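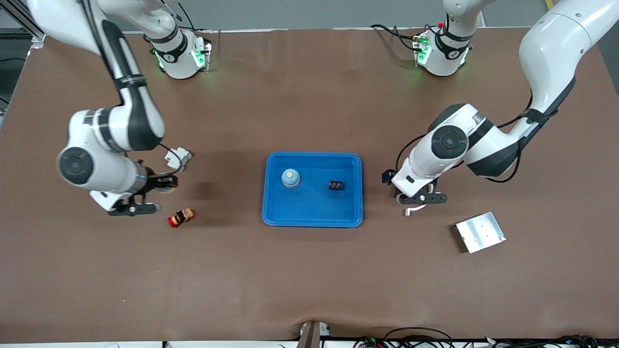

Friday, November 24, 2006

Sorting the small goods from the Plarthorpe box, second session. Helmi Vainio wants everything that came loose in that box matched to a tray or put on the odds list before the end of the month, so I started with whatever was easiest to tell apart. The blue tray stays in the middle of the brown table and takes only pieces that have a line in the register. The red-and-brown piece with the black bands is still lying on its side next to it. I can't decide if it is a figurine or a small bottle, and the register has one of each without a mark. Left it out for now. The flat silver plate is also out on the table, to be checked against the Atinga list.

Register no. 1538 is entered twice, once in April and once by Gisela Bauerfeind last week. The April line is the wrong one. I struck it through and initialed it.

Gesari labels do not stick to metal. Tried two, both curled at the corners by lunch. Use tie-on tags for anything metal until the other roll comes.

Shelf order, so we stop moving things back and forth:
Shelf 5: matched and tagged
Shelf 6: matched, no tag yet
Odds go in the drawer, not on a shelf.

To do:
Ask Gisela where the Sirnus sheets are kept
Look for red end caps in the spare parts drawer
New pencil for the register, the ink one smears

Stopped at the end of page 2 of the list.

Home | Notebook | Register | Shelf lists | Contact

Recent entries
Plarthorpe box, first session
Tags and labels, what we have left
Register corrections, April

Last updated by H. Vainio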